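October

Woke before six with the heel hurting again. It is always the first steps that are bad, from the bed to the bathroom, and then it lets go by the time the coffee is made. Did the stretches against the wall anyway. Four on each side, holding until I got bored.

The choir rehearsal went long last night and I paid for it with my voice this morning. We are still stuck on the Ndlovu piece. The altos have it, the basses mostly have it, and the tenors come in a beat early every time at the turn of the second page. Ingvild Viklund stopped us so often that we never got to the end. She wants it memorized before the concert, words and all. I have the first verse. The second verse goes in and falls out again overnight, so I have started writing it on the backs of envelopes and leaving them in coat pockets.

Paloma Tran is taking over the solo because Octavio has a cough he can't shake. He was decent about it but went home at the break. I should call him. I wrote that yesterday too.

Worked on the program notes from eight until lunch. They asked for 900 words and I had far too many, mostly about the composer's schooling, which I find interesting and I doubt anyone in a cold church will. Cut all of it. Then put one sentence back. Sent the draft to Edvin Hägglund, who will want the commas moved.

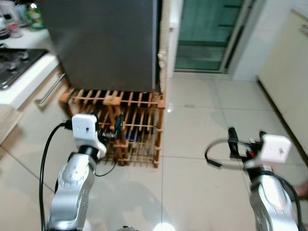 Kitchen, with the fridge and the wine rack.

Lunch was the rest of the lentil soup with too much pepper in it. Sang the second verse to the stove while it heated and got as far as the river before I lost the words. Tried again with the envelope and got through. Tried without, lost it in the same place. There is something about that line, three short words and then a long one, and my mouth wants the long one first.

Walked to the library after that to return the recordings. It was raining a little and the leaves are down all along the canal path now, so it was slow going with the heel. They have moved the music section upstairs and put large print novels where it used to be. I couldn't find the Jetton songbook. The man at the desk said it was out, then said it was missing, then said he would look. Left my number.

Sverre Backlund called at 4 about the risers. The church has only two sets and we need another, or else the back row will be singing into the coats of the row in front. He thinks the school will lend us one if we fetch it and bring it back the same night. I said I could help carry but I can't drive the van. He said he hadn't asked me to drive the van. Fine.

Practiced at the piano for a while before supper. The low B flat is sticking in this damp weather - it goes down and takes its time coming up. The tuner isn't due until after the concert. I moved what I could up an octave and played around it.

Phoned Octavio in the end. He sounded rough but was cheerful enough, and he sang me the line about the river over the phone, very quietly, to show me where he takes the breath. He breathes before the short words. I had been breathing after them. Tried it his way and got through the verse without the envelope, then again while brushing my teeth, more or less.

Bed early. Need to find the black folder before rehearsal, and the good shoes.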